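搜索本站 请输入关键词 搜索

东西用完了再买，好不好？

2019年10月28日

每年换季收拾屋子，我都要跟自己生一回气。今年也一样，从浴室的柜子里翻出4包没拆完的棉签，有的压在毛巾底下，有的塞在吹风机后面，都是以为家里没有了才买回来的。棉签不值几个钱，可是一样一样加起来，柜门就关不上了。

我不是要劝大家过清苦日子，我自己也爱逛店。我们小区门口的Tukis，洗漱用品常年“买3送2”，我每次进去都只想买一支牙膏，出来时总拎着一大袋，心里还挺高兴，觉得占了便宜。今年3月我把小票翻出来加了加，光是这类零碎，一个月就花掉600块。这笔钱要是拿去Bélanger吃顿像样的饭，一家人能高兴好几天呢。

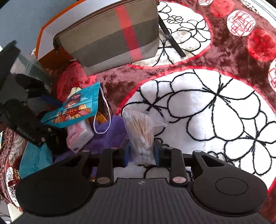 舍不得的，慢慢来

有朋友会说，那就狠狠心，全扔了嘛。我倒觉得不必这么急。过日子的东西，有些是用的，有些是陪人的，两样不好放在一个筐里算账。用的东西，够用就行，用完再添；陪人的东西，比如旧毛绒、旧毯子，摸着软和，晚上看电视时搭在腿上，多留几年又碍着谁了？

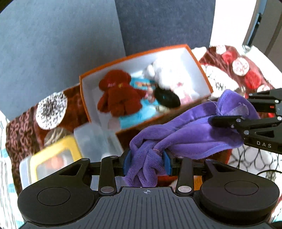

所以我现在的办法很笨：柜门里贴一张纸，用完一样写一样，纸上没有的就不买。头几个星期真难受，路过Tukis都得绕着走，后来也就习惯了，去Gisness买菜也照着纸来，回家还轻省些。您家里要是也有这么一个关不上的柜子，不妨今晚打开看看，先把拆过封的那包用起来。

评论 4　分享 3　收藏 2

相关文章
Drorard的收纳盒值得买吗
冬天的被子怎么收
一张购物单贴了半年
阳台小，衣服晾哪儿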